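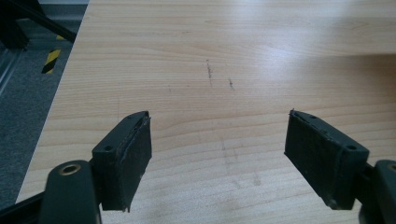 Bench top, light wood, glare toward the upper right.

June 2021. Trail notebook, Brarnar incline and the old grade above Totstead

Picked this up again after leaving it since the snow. The question is still where the logging railway left the creek. The guide leaflet has it crossing at the second ford and going up the east side. I have now walked the east side twice and all I have to show for it is a rash.

Started from the Totstead pullout at 510 feet by the altimeter, which I had set from the map, so at least the two agree with each other. First stretch is the county path, graveled, dull, full of dogs. Grade proper begins past the gate, where the path stops wandering and turns suspiciously sensible. You can feel it in your legs before you see it. Nothing built for hikers is that even.

Paced the first cut: 167 paces end to end, my paces, short ones in the muddy part. Cameron McKinnon paced the same cut last August and wrote down a different number in pencil, then rained on it. I am using mine.

Beyond the cut the grade is clear as far as the washout. There used to be a trestle there. What's left is two sill logs and a bolt, and I left the bolt where it was, which I would like noted, given what is on certain people's windowsills. Scrambled down, crossed on rocks, got one boot full, scrambled up. The far bank has no grade on it at all. None. I went up and down through the devil's club for 30 minutes looking for a bench in the slope and found an elk bed and a Mylar balloon.

Came back down and tried the west side out of spite. Grade picks up just above the alders, bending away from the creek and holding level into the trees. So the trestle crossed a side gully and never crossed the creek. The leaflet has the creek on the wrong side of the railroad, or the railroad on the wrong side of the creek, depending on who you feel like blaming.

Followed it to the foot of the Brarnar incline. Very steep, straight up the hill, cable grooves worn in one stump. Did not climb it. Ate lunch looking at it and felt this was a fair compromise.

Gál's sketch map, the one Cameron copied out of the box of mill papers, shows a spur to a camp called Flokura somewhere past the top. I had assumed it was a misreading. Less sure now, as the rest of the sketch is behaving itself. It has the side gully. It has the bend at the alders. If the camp is real it ought to be on the flat below the saddle, near water, with a lot of rusty cans.

To do:
Redraw the lower section with the line on the west bank.
Take flagging off the east side before somebody follows it.
Check the tape. It has a kink at 30 feet and I don't trust anything past that.
Go up the incline. Somebody else can carry the saw.
Dry boot.

Open question: the ditch beside the second cut. Too narrow for a borrow pit and too straight for water. Could be older than the railway. Could be somebody's idea of a mountain bike trail.

3 comments

mossback: I've been saying west side for years. The alders are in a dead straight row, alders don't do that by themselves.

C. McKinnon: My pencil number was fine when I wrote it. Also the bolt on my windowsill came from a yard sale.

tinpants: If you go for the camp, stay left at the top of the incline. Right looks better and ends in a bog. Ask me how long I was in it.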